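Working next to the new pickup arm: tips from our floor

We've had the arm at Osthorpe since August, and I love it! My back used to be done by 2 p.m. from bending for strips and offcuts, and now I spend that time at the cutting bench. A few things we've picked up:

Leave strips lying flat with one end clear. Bunched cloth takes longer to grip.
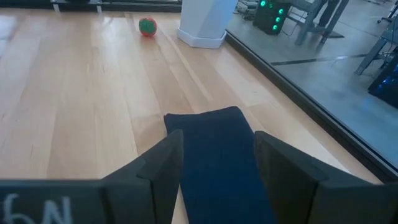 Navy strip held between the fingers, far end still on the floorboards.

Chalk your marks on the housing – it wipes off with a damp rag.

Swap jobs every two hours. Nahom Wako started this on our shift, and now everybody gets a turn at the controls, me included.

Keep one hand-sorting bin. Gebremedhin Kumsa can tell a good remnant by feel, and we still want that.

Sweep before you start it up. Grit on the boards ends up in the cloth.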